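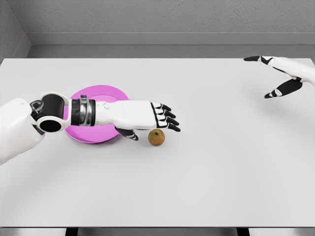
4 Küchenwaage Joka in Betrieb nehmen

4.1 Aufstellen und Nullpunkt setzen

1. Waage auf eine feste, ebene Fläche stellen. Die »rutschfesten« Füße rutschen auf glatten Platten trotzdem, also kurz daran rütteln.
2. Batterien einlegen. Die mitgelieferten halten nach unserer Erfahrung selten lange.
3. Einschalten und warten, bis die Null steht.
4. Leeren Teller auflegen und TARA drücken.

Hinweis: Laut Datenblatt merkt sich die Waage den Tarawert nach dem Abschalten. Bei unserem Gerät war er jedes Mal weg. Tellergewicht lieber notieren.

4.2 Anzeige prüfen

1. Prüfgewicht 300 g mittig auflegen.
2. Wert ablesen, Gewicht abnehmen, zweimal wiederholen.
3. Weichen die Werte voneinander ab, Kapitel 6 lesen. Die Taste AUTO-CAL hat bei uns nichts verändert.

Achtung: Nicht auf die Wiegefläche drücken, um die Waage »aufzuwecken«, auch wenn die Kurzanleitung von Humilmont das empfiehlt.

Fehlercode 284: Batterien wechseln. Was der Code sonst noch bedeuten soll, konnte uns der Kundendienst nicht sagen.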